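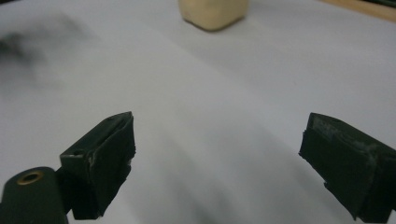
The hand-held gripper, open, with a cream-coloured block straight ahead of it.

I'd gone to see Ademir Frota to talk about money, and we were on to finger pads before I'd got my coat off. He does the equipment buying for Evivik, a small outfit that teaches robots to pick things up, and he is very firm about pads. "Everyone budgets for the arm," he told me. "Then they wear through the covering on the fingers and there's no line for it anywhere!"

The fingers on the gripper I saw had the scuffs to show for it, pale grey streaks on one and a slightly frayed front edge on the other. Ademir wasn't bothered. He now puts 14 spare sets on every order, and he says he'd do the same again.

This year's spending was meant to be simple (his word, and he laughed when he said it). The plan was two arms from Morelli, to go in by March. Then he and his colleague Florian Bühler sat down with the quote and started crossing things out. "Florian asked me what the second arm was going to do all day," Ademir said. "I didn't have a good answer, so we bought hand-held grippers with some of the money and kept the rest back."

I asked what a hand-held one costs to put together. He looked it up for me - 2,722 for the pair, with mounts, fixings and delivery from Faso. He'd wanted a cheaper price and didn't get it.

Florian joined us for the last bit, mostly to argue about tables. He thinks they should have bought proper benches first. "You can't compare one day's work with the next if the table's a different height," he said. Ademir thinks benches can wait until they've moved into the Zalitville unit, and I got the feeling they'd had this one before.

So what goes on next year's list? "Lights," said Ademir. "Benches," said Florian. The second arm is still down as a maybe, and the quote for it runs out in March.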